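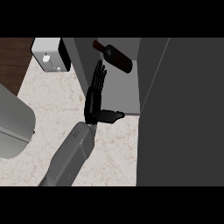 The bottle on its shelf in the simulator, hand close by.

December, after supper

Another long afternoon driving the hand from the chair at Brivgate, and I'm in a bad mood about it, so this may not be fair.

Lorne Campbell wants 500 demonstrations of the bottle reach. He says it the way other people say they want milk. Nazar thinks the number will turn out to be 2000 and that Lorne is starting low so we don't walk out. I believe Nazar. The plan sheet for Kravchuk (stupid name for a project, it was the street the old office was on) had a line for "additional episodes as needed," and I know what that means by now.

My trouble is with the word "teach." I put on the glove, I look at the screen, I move my arm, and the gray arm on the screen goes where mine went, late. By the time I've corrected for the lag I'm moving in a way I have never moved in a real kitchen in my life. I come in low and stop, then come in again. If the thing learns from me it will learn to reach like somebody feeling for a light switch in a hotel. I told Lorne so and he said the model averages that out. Averages it with what? It's all me and Nazar, and Nazar is worse than I am.

Also my thumb. The glove reads it wide no matter how I hold it. Recalibrated before lunch and again after. Skilomis support says to update the driver, same as last time.

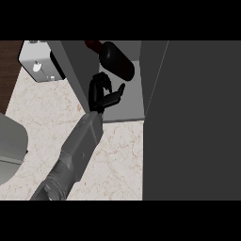 Why not just write the motion down as code and skip the glove? Lorne's view is that a scripted path only covers the positions somebody planned for, while people driving by hand will give him variety, including the recoveries.

Fine. I get that, and the recoveries are the one part I'd defend. When I miss and go back for it, there's something in there a script wouldn't have. But then why does the review tool at Pludon throw out any episode over the time limit? Those are the ones with the misses in them. I asked and got a shrug. So we pay for variety and keep the tidy ones.

Good run this afternoon, to be fair. Episode 1849 (the counter never got reset after the last project) I did almost without thinking, and I noticed afterward that my shoulders were down. Then I watched the playback and couldn't tell it apart from the one before, which I'd hated. I don't know what to do with that. Maybe what I feel in the chair has nothing to do with what gets recorded.

Nazar is taking the morning block. I've asked him to leave the glove settings alone and he will not. Need to buy wrist tape, call Mom, find out if the overtime from last month went through.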